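4.2 Replacer packs and load conflicts

We looked at 58 texture and mesh replacers from the Vornness archive, all for the same older role-playing game. Most are tiny. One item, one icon, a readme. Plugin-free packs (files dropped straight into the data folder) made up the bulk of what we kept, and these are the ones users report the most trouble with. No load order to sort, so last install wins, silently.

Of the packs, 15 overwrote at least one file owned by another pack. In 6 cases the readme said so. The rest said nothing, or said "should be compatible with everything". Two packs shipped a new mesh but pointed to the old texture path, so the item shows up plain if the second download is missing. We counted those seperately, see Table 3.

Checking was done with Stateck, version from April, default settings. It hashes each file and lists overlaps by path. Does not catch case differences in folder names, which we fixed by hand. Animated textures also a problem: frames are stored as numbered files and a partial overwrite leaves a mix of old and new frames. Flicker, wrong colors. Zernix handles this better but only runs on packed archives, so no use for loose files.

Icons got left out of the first pass. Should not have been. Players notice a wrong icon in the inventory well before a wrong mesh on the ground, and Wilczyńska-style bundles (one author, many small items) tend to reuse icon names accross items. Second pass includes them. Numbers in this section are from the second pass only.

Object scale and grouping on a flat surface are in Figure 2. 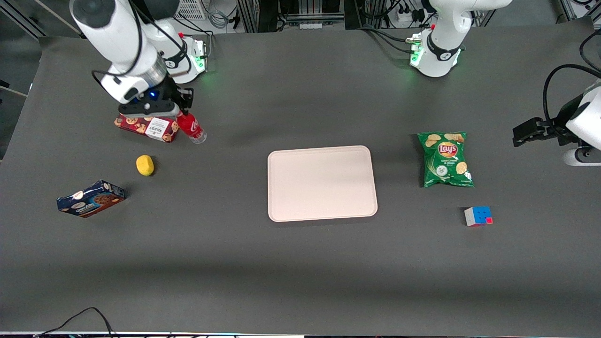
Figure 2. Groceries and toys around a pale pink tray on a dark gray tabletop, with two white robot arms.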